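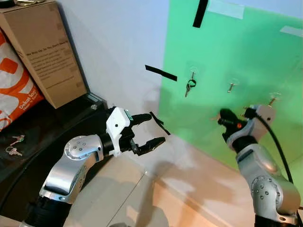 The green board on the white wall

Forum > Relationships > Family and Marriage > Paid matchmakers, worth it or not?

yamuna_d
My parents want to sign me up with Finberg. It's 800 dollars up front for "5 curated introductions" and a family call. I'm 31, I've been on the apps for years, and I'm not against being introduced to people. But the sales lady wouldn't say what happens if I turn all five down. Has anyone paid for this?

Mohandas Nair
Paid 600 to a different outfit, Cavel, back in April. Got three names. One lived two time zones away and one was already engaged. I'd want the word "curated" explained in writing.

usha.annamalai
My cousin met her husband through Finberg and they're very happy. You can't judge all of them by one bad experience.

Mohandas Nair
I can judge the one that has my 600 dollars.

elango_a
Usha, how many people did your cousin's consultant introduce her to first? These places love a wedding story. They never post how many people paid and got nothing. Same with the compatibility form. Finberg's has 168 questions and I filled in every one. Then they sent me a woman who wanted to stay near her parents for life, when I'd written that I was moving overseas.

usha.annamalai
Four, I think. I'd have to ask her. She did say the family call helped — her mother asked the things she was too shy to ask.

Divya Achari
The family call is the part I'd skip. Once both mothers have talked, saying no gets ten times harder, and the agency knows it. Yamuna, do YOU want this or do your parents?

yamuna_d
Bit of both. They're paying, so I feel rude refusing. I did ask for the contract and she said I'd get it "after the deposit."

elango_a
Then no. Contract first, always.

Divya Achari
Agree with Elango for once. Also tell your parents you'll meet anyone their friends suggest, free of charge. Mine calmed down after that.

usha.annamalai
Friends of parents can be worse, you know. At least an agency checks whether someone's divorced.

Mohandas Nair
Do they check, or do they ask?

yamuna_d
OK, I've emailed her for the contract and the refund terms. Will post if she answers.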